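Plurville Town Council – Web Help Desk
Ticket: Public comment form for the sister-town talks rejects nearly everyone
Status: Resolved, with sulking
Handled by: Leen Saliba
Opened: Friday, February 11, 2022

Problem as reported
The council is meeting a delegation from Eichhorn next week to talk about the shared river crossing, and residents were invited to send in questions for both mayors. The form on the council page takes the question, thinks about it, and replies "Your statement is out of order." Several residents took this personally. One wrote to the mayor's office to ask which part of his statement was out of order, and received a courteous two-page answer.

Step 1. Reproduce it
Sent in "When will the bridge reopen?" Out of order. Sent in "Hello." Also out of order. Sent in nothing at all and was thanked for taking part in local democracy.

Step 2. Check the length limit
The clerk's office asked for a limit of 80 words. The form was set to 80 characters, with a minimum of 57, for reasons lost to a previous administration. Changed it to words and took out the minimum. Long questions now go through as far as the preview page, then fail there. Progress of a sort.

Step 3. Rule out the browser
Tried three browsers and a second machine. Same result on all of them. Also clicked Submit very slowly and then very firmly, as one caller had advised. The form was not moved by either approach.

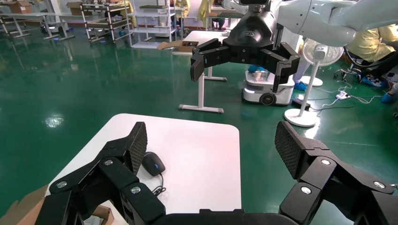

Step 4. Look at the word filter
The form runs through Skomomeo, which checks each entry against a list of banned terms before it goes to the clerk. The list was last edited in June, during the dispute over the crossing tolls, when someone added "Eichhorn," "bridge," "toll" and "mayor." It's hard to ask the mayor of Eichhorn about a bridge toll without these. "Hello" failed because "hell" was on there too, and the filter matches parts of words.

Removed the four terms and set the filter to whole words only. Left "hell" in place. That is a policy matter.

Step 5. Recover the lost questions
Rurnier, our hosting company, keeps rejected entries for 30 days. Asked for them and got back 20, all readable. Passed them to the clerk. Most are about the bridge. One is a recipe, and I've marked it as public comment.

Step 6. Retest
"When will the bridge reopen?" now goes through and the confirmation email arrives. Blank entries are refused.

Still open
The Eichhorn side says their own form works fine but has had no questions. I've offered to look at it. They are considering the offer at their next session.

Reply from clerk's office
Thanks, Leen. Can the error message be made less rude?

Reply from L. Saliba
Changed to "Please check your entry and try again." The deputy mayor has asked whether he can have the old wording for meetings.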